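How to Fold a Football Shirt (and Why Bother)

Hello again, folding fans! Last time we did socks, and Jellside Juniors wrote in to say their sock drawer has never looked so good. So now it's the turn of something bigger and slippier -- the sports shirt.

First, find a flat place. I like a padded one with a bit of cloth on it, so the shirt doesn't slide about while you work. A bed will do. Put your shirt down in any old heap, and then look for the little label sewn inside. Grown-ups call it the care label, and it tells you how to wash the thing.

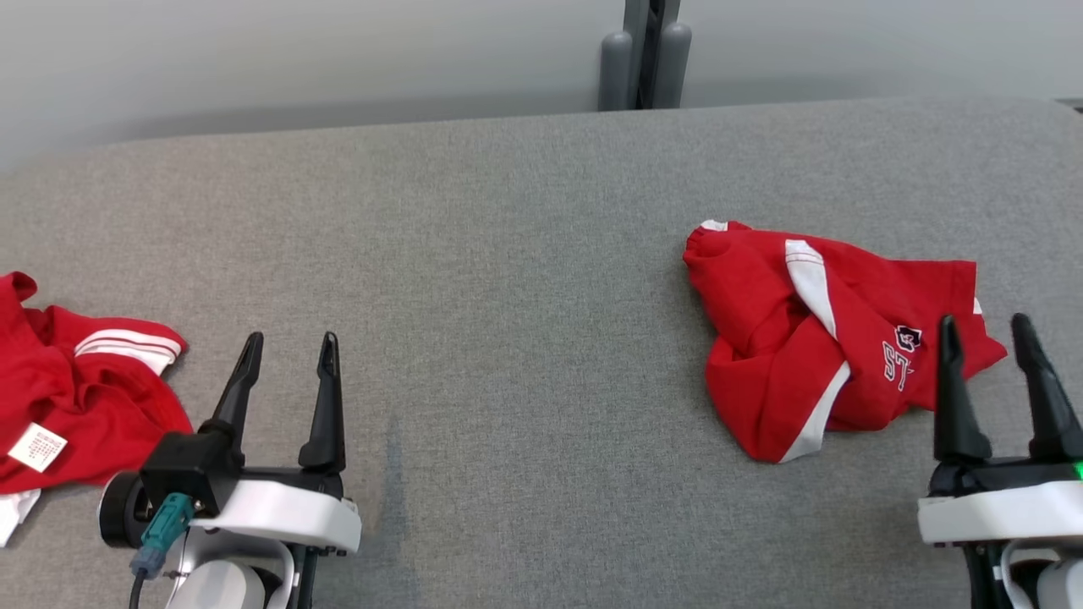
Photo: Clemari Picture Library

Labels are written in tiny print, so you might need to squint. There may be little drawings too. A tub of water means washing, and an iron means, well, ironing. If the iron has a cross through it, keep the iron away!

Now, what about the letters and numbers on a shirt? Lots of them are a thin layer pressed on with heat, and they don't like being scrunched for weeks on end. They can crack. I once left my Wekness shirt at the bottom of a bag from January until the summer, and my poor number looked like a dried-up puddle.

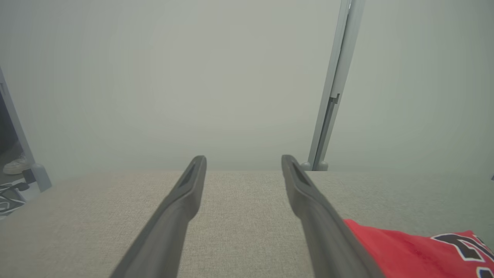 A red shirt, still waiting to be folded.

Next, find the hem, the edge at the bottom. The fabric is turned over and stitched there so it can't fray. Give yours a gentle tug and see how stretchy it is.

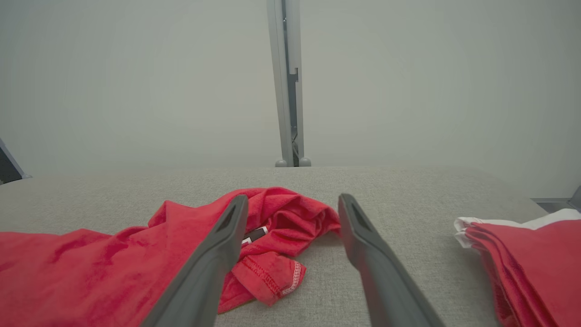
Csaba Pap says he always finds the hem before anything else, then follows the side seams up to the armpits, and he never gets his shirts back to front. I tried it and he's right (I've been doing it the slow way for years).

Then comes my favourite bit. Hold the shirt up by the shoulders and give it a shake -- a big one! Gravity does half the work for you, pulling out the creases as the cloth hangs down.

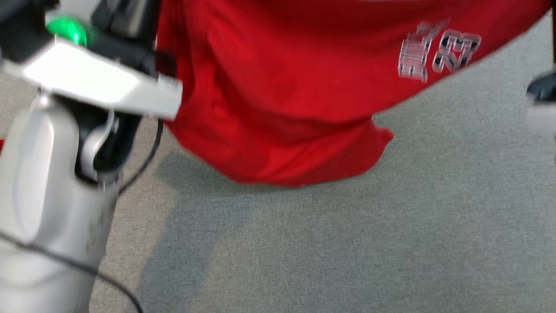
After the shake, lay the shirt down on its front and smooth it with your hands. Fold one side in towards the middle, sleeve and all, and then do the other. Bring the bottom up to the collar and turn the whole thing over. You should have a neat rectangle with the front showing.

If it comes out wonky, shake it and have another go. My first one took 8 tries. Next time we'll be doing hoodies, so start hunting for yours now!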